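From: Juniper Kowalczyk
To: hands-and-grippers list
Date: May 2021
Subject: Re: Re: two hands, one table, some opinions

Demetrius Ambrose wrote:
> Before Gallagher signs off on a second pair I'd like to know
> whether we're comparing hands or comparing controllers. The
> January numbers had the gray one on the new Isano build and
> the black one on whatever was lying about. Also, who picked
> the objects? Blocks and cans again?

Fair on the first point, and I've stopped sulking about it. Both hands now run the same Isano build with the same force limit. Kenna flashed them and wrote the version on the whiteboard, where I trust it more than in the wiki.

We did 212 grasps, split evenly, 12 of them thrown out for a loose wrist connector. Short version: the gray hand is better at anything with a proper side to it. The black one is better at thin, flat, annoying things, and it takes its time. Neither of them likes sticks. A bundle is fine until the fingers close, and then you have a lot of separate sticks and a log file.

As for the objects, no cans. Dexter's rule was that it had to be something a person might have to clear off a kitchen table, and that it couldn't come from the Zurnau kit, which every hand on the market has been tuned on by now. The pocket scale is the one to watch. It's low, it's dark, and the depth camera has firm and changing views on where the top of it ends.

I also put a printed cloth over the plain one. Rochelle said the berries would wreck the segmentation. They did, for 7 trials, and then she retrained it and won't discuss it.

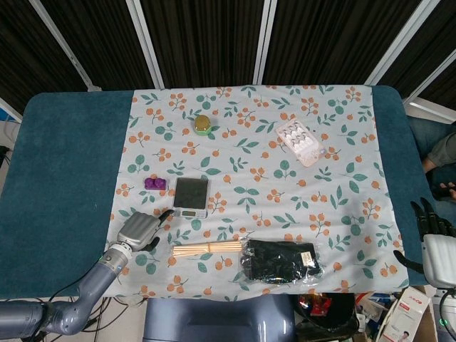 Gray hand by the scale, black hand on the right. Toy brick, blister pack and bagged item also on the cloth.

Still to do: the same set with the Statadow wrist camera instead of the head one, and a longer run on the blister pack, 1000 closes per hand if the tendons hold up. I'd rather have that before we order anything – Gallagher can wait another couple of weeks, he's good at it.

Logs are in the usual folder. If somebody could look at the thumb torque on the gray hand, please do, I've stared at it too long.

Juniper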